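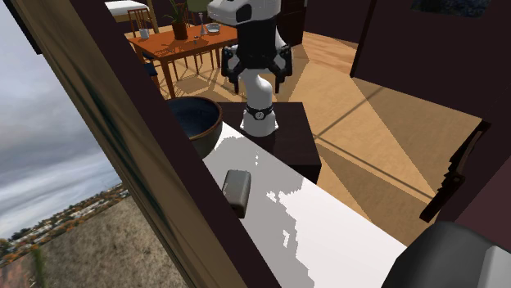
Open Day at Doltby: Your Questions

When is it?
Saturday, from 10 in the morning until the coffee gives out. The simulator demo starts on the hour and takes 20 minutes.

What will I see?
A simulated robot arm in a simulated home, dining table and potted plant included. Samina Ansari runs the demo and will take requests, within reason.

Is the real arm there too?
Yes, in the Minhas room, behind a rail. Please stay on your side of it.

How many practice runs has the software had?
Over 3,110 at last check. Ask Mehwish Soomro how many went well — she likes that question less than you'd think.

Can kids drive it?
Ages 7 and up, on the simulator only. Breakages there cost us nothing.

Will it do my dishes?
No. Please stop writing to us about this.

Where do I park?
Behind the Evthorpe building. The front lot is for deliveries.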